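We use cookies to remember your login and to count visits. By continuing to browse you accept this. [OK] [Read more]

Writers' Board > Festivals, Readings and Residencies > Condisstead: panel format and submission rules

skosari_reader wrote:
The new guidelines for the Condisstead memoir weekend went up Thu 21 February. Two changes matter. Panel proposals are now capped at 300 words including bios, and each panelist reads for a fixed slot before the discussion opens. Last time the moderator set the reading length. Has anyone worked out how this affects four-person panels?

mkarimi wrote:
Session length is 54 minutes. If four people read for the full slot, the discussion gets squeezed to almost nothing once you allow for introductions. I would propose three panelists and a moderator who does not read. The guidelines permit that. Section 2, second paragraph.

P. Ghaffari wrote:
Disagree. A non-reading moderator is a waste of a writer, and most of us are paying our own fare. Four people can agree beforehand to read short. The slot is a maximum. I read it twice to be sure.

mkarimi wrote:
The word in the text is "allotted". That is not the same as a maximum. I have written to the programming desk for a ruling and will post the answer.

halina_m wrote:
Whatever they rule, check the hybrid essay category before you submit. It used to sit under nonfiction and now has its own form. If your piece mixes verse and reportage, the nonfiction form will bounce it. Mine came back with a one-line note and no indication of which field was at fault - it was the genre field.
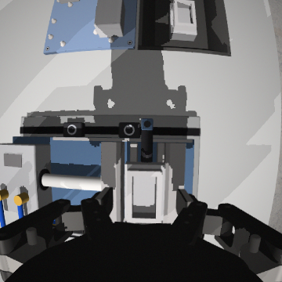 Blue plate and gray block, render.

halina_m wrote:
Also, the form strips italics. If you use italics for a second speaker, mark the change some other way or the readers will see one continuous voice.

piyumi_b wrote:
Confirming the italics problem. Line breaks survive, stanza breaks do not. I put a single asterisk between sections and it came through intact in the preview.

P. Ghaffari wrote:
Preview and final copy differ. Last September my preview was clean and the readers' packet had every indent removed. Send a PDF to the desk as well.

piyumi_b wrote:
The guidelines say attachments sent by email are deleted unread. I would not risk it.

P. Ghaffari wrote:
They said that last year too, and mine was read. Your choice.

mkarimi wrote:
Answer from the desk: the reading slot is an upper limit, and panels may divide the time as they like provided the moderator states the split in the proposal. So Pejman is right on that point. The statement counts toward the word cap.

skosari_reader wrote:
Thanks. That leaves us roughly 40 words per bio, which is tight but can be done. I will keep four readers.

Filed under: Literary festivals, Memoir, Calls for submissions

Comments (2)

Salamatu Baidoo
Is the cap applied to co-written proposals as one document or per author? The form does not say.

Vitel
One document. The counter on the form stops you at the limit.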